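Open day at Nunell, Kirnovville

I went up to Kirnovville in November for the open day at Nunell, mainly to see the molding shop. We buy shallow trays from them for the parts counter and I had never been inside the building. Britta Hagedorn came with me and did the driving. It took a little over two hours with one stop for gas, and the last stretch is slow, with trucks turning in and out of the quarry road.

Parking was in the field across from the main gate. It was soft underfoot, so bring boots if they use it again next year. Sign-in was at a folding table inside the door, where you got a paper badge and a pair of foam ear plugs. The woman at the table told us they had 346 people signed up, compared with a lot fewer the year before. The groups were capped at 12 and left every twenty minutes. We had the 9:40 slot and left closer to 10.

Our guide was Ayuba Kpodo, who has worked in the molding shop for most of his career and now runs the second shift. He talked at a normal volume and waited for the people at the back, so we heard nearly all of it. The tour started in the raw stock room, then went to the forming lines, trimming, and inspection. The route was marked with tape on the floor.

Two of the three forming lines were running. Sheet goes in at one end, passes under the heaters, and gets pulled down over the mold. On the line we watched they were making a black insert for a Brenora cabinet, and Kpodo said the order was for 748 pieces, due out that week. The part stays on the mold longer than I would have guessed. He said most of the cycle is cooling and that any plant trying to save time there ends up with corners that lift. We have had a few trays like that at work, from a different supplier, so I made a note of it.

Trimming is still partly done by hand. Two people were at the benches taking the edge off parts with short curved knives and then running a scraper around the rim. A machine does the straight cuts. Britta asked how long a knife blade lasts and the answer was less than a shift.

Inspection was the part I liked best. Each part gets set on a flat plate and checked with a feeler gauge at the corners, then held up to a light to look for thin spots. They keep a rack of rejects with tags on them, and people were allowed to pick them up. The thin ones are easy to tell with your thumb once you know. A tray that looks fine from the front can be quite weak where the wall meets the floor.

Lunch was in the canteen, chili or a cheese sandwich, five dollars, cash only. The coffee was included. We sat with two men from Wang, the hardware distributor, who had come for the same reason we had and were mostly interested in delivery times. According to them it is eight weeks on anything with a new mold and under three on stock shapes. The sales office gave us the same numbers later. Minimum order on the stock shapes is 400, though they will split it across two sizes if you ask.

After lunch you could walk around by yourself. The mold store is a long cold room with the molds on pallets, the oldest ones wood with the part number painted on. There was a table of samples by the door and most of the small ones were gone by one o'clock. I got two bin liners and a shallow divider that does not fit anything we own.

The sample area past the offices was quieter. It has gray carpet and gray walls, and it is a good deal warmer than the shop. The piece I spent the most time on was a long yellow platform with black molded trays let into the top in a row. The yellow is a gloss finish and it picks up every light in the room. The trays are matte and shallow, rounded at one end, and the one I looked at closest has a neck that tapers a little before it opens out into a wider body with low walls. I like the low walls. Our counter trays are deeper and people end up digging in them.

There is a thin raised lip along the near edge of the top, which I would want on ours too, and a couple of round gray knobs on the front face – I forgot to ask about those. The top is made up in panels, with seams you can only just make out. Britta thought the yellow was too much for a store. I would take it in gray if they offered it, and I have written to the sales office to ask for a price on the trays by themselves.

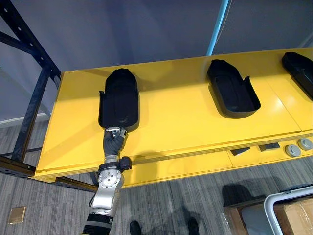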